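Looking After Picture Books at Home

September 8, 2020

Most damage to children's books happens at three points: the hinge between cover and pages, the lower corners, and the gutter of the most-read spread. The notes that follow cover cleaning, small repairs and storage for ordinary household copies. Anything signed, rare or older than its owner should go to a conservator.

Cleaning covers

Check the surface first. Gloss-laminated boards tolerate a cloth dampened with water and wrung out hard. Matte laminate marks easily, so use less water and no pressure. Uncoated paper and cloth get a dry soft brush only.

Work from the spine outward and dry each board before turning the book over. Sticky residue from price labels comes off laminate with a little white vinegar on a cotton swab. Test on the back cover near the barcode. Keep liquid away from page edges.

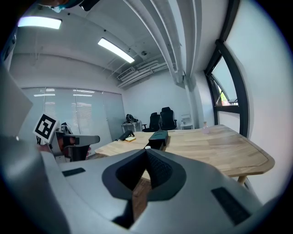 Pencil and crayon on inside pages

Pencil lifts with a white vinyl eraser, used in one direction toward the outer edge. Hold the page flat with the other hand or it will crease at the gutter. Wax crayon does not erase. Scrape off the raised wax with the edge of a plastic card, put blotting paper on both sides of the page, and press with an iron on its lowest setting for six seconds. Replace the blotting paper and repeat until no more color transfers. Some stain will stay.

Torn pages

Household tape yellows and shrinks. Use document repair tape or thin Japanese tissue with wheat paste. We use the Skandov repair tissue, stock number 1602, torn to shape so that the edge is feathered.

1. Line up the tear so that the printed image meets. Most tears have a beveled edge and only fit one way.
2. Brush a thin coat of paste on the bevel and close it.
3. Lay a strip of tissue over the back of the tear – on a page printed both sides, choose the side with less detail.
4. Cover with baking parchment, close the book, and weight it overnight.
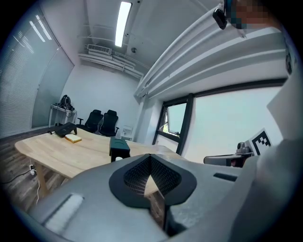

Wheat paste keeps in the refrigerator for a few days and should be discarded at the first sour smell. PVA glue is stronger and suits hinges and board books, but it cannot be reversed and is too stiff for a page.

Loose hinges

Coat a knitting needle with PVA, slide it into the gap between spine and text block, and roll it along the joint. Remove, wipe, and repeat from the other end. Close the book with waxed paper inside each cover and press under a board until dry.

Storage

Shelve large formats upright with others of the same height. Oversized books lie flat, no more than six to a stack. Flimsy paperbacks and pop-ups do better in a lidded box, laid flat, with the spines alternating.
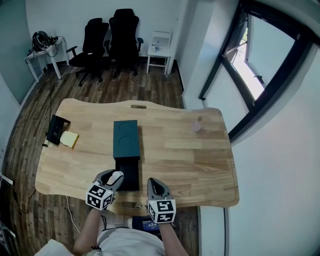
Box with a separate lid, on the desk.

Avoid attics, outside walls and the shelf above a radiator. Air the boxes once a year; May works well in most climates.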